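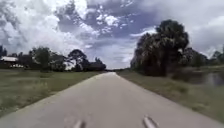 Paved path between grass verges.

Home | Products | Edge Restraint | Downloads | Stockists | Contact

Pumier E80 Path Edging

The E80 is a steel edge restraint for footpaths, cycle tracks and park walks where a hard surface meets grass. It holds the side of the paving in place, keeps the base course from spreading under load, and gives the mower a fixed line to follow. It is supplied in straight lengths that can be curved on site by hand.

The profile is L-shaped. The upright leg stands 80 mm high and the foot lies flat on the compacted base, pointing away from the path. Pins are driven through slots in the foot. After backfilling, only the top of the upright leg remains in view.

Suitable surfaces

Asphalt, cast concrete, resin-bound gravel, self-binding gravel and small unit pavers. For cast concrete the edging may be left in place as permanent formwork, provided the pins are set on the outside face and the concrete is placed in even layers. For hot asphalt, use the galvanized or weathering finish only. The powder-coated finish is not rated for laying temperatures.

The E80 is not a curb. Do not use it where vehicles turn across the edge or park against it. Occasional crossing by a light maintenance vehicle is acceptable where the soil on both sides is level with the top of the upright leg.

Specification

Upright height: 80 mm
Pin spacing, straight runs: 981 mm maximum
Pin spacing, curved runs: 226 mm maximum
Pins per pack: 23
Joint type: sliding tongue, no bolts
Finishes: galvanized, weathering, powder-coated
Supplied with: one joint tongue per length
Pins: sold separately

Installation

Set out the line with string and mark it on the base. The base must extend past the edge of the path far enough to support the full width of the foot. A foot that hangs over loose soil will tip when the paving is compacted.

Place the first length against the string and drive a pin at each end, leaving the heads slightly proud. Slide the tongue of the next length into the first and leave a small gap at the joint to allow for movement in warm weather. Check the line by eye from both ends of the run before driving the remaining pins home. Small errors that cannot be seen from the side show clearly along a long straight path.

On curves, notch the foot with a cutting disc at even spacing and bend the length against the knee or a timber block. The upright leg is never notched. Touch up cut edges on galvanized lengths with zinc-rich paint.

Backfill the grass side with topsoil in two layers and tread each one firm. Finish the soil level with the top of the upright leg, or slightly below if the verge will be seeded. New turf should be laid low, as it rises when the roots take.

Maintenance

Grass that creeps over the edging can be cut back with a half-moon tool or a wheeled edger. Keep steel blades clear of powder-coated lengths. Where frost has lifted a pin, drive it back once the ground has thawed. If the same pin lifts again, replace it with the long Vetport ground pin, which fits the same slots.

Weathering steel will shed brown runoff during its first seasons. This can stain pale concrete. Specify the galvanized finish next to light-colored surfaces.

Related products

Rostami Joint Tongue: spare connector for cut lengths
Vetport Ground Pin, long: for sandy or frost-prone soil
Warnuro Corner Piece: pre-formed right angle, left or right hand
Pumier End Cap: closes exposed ends at steps and gateways

Ordering

Lengths are dispatched in banded bundles and need two people to unload. Orders received before 11 a.m. leave the warehouse the same working day. Powder-coated lengths are made to order and cannot be returned. Part bundles are available from stockists only.

For drawings, section details and help with takeoffs, contact Telmo Villanueva in technical sales. Questions about existing orders go to Niloufar Moradi. Please include the order number and the finish.

Share this page (23)

Contact | Terms of Sale | Copyright Pumier, all rights reserved | Back to top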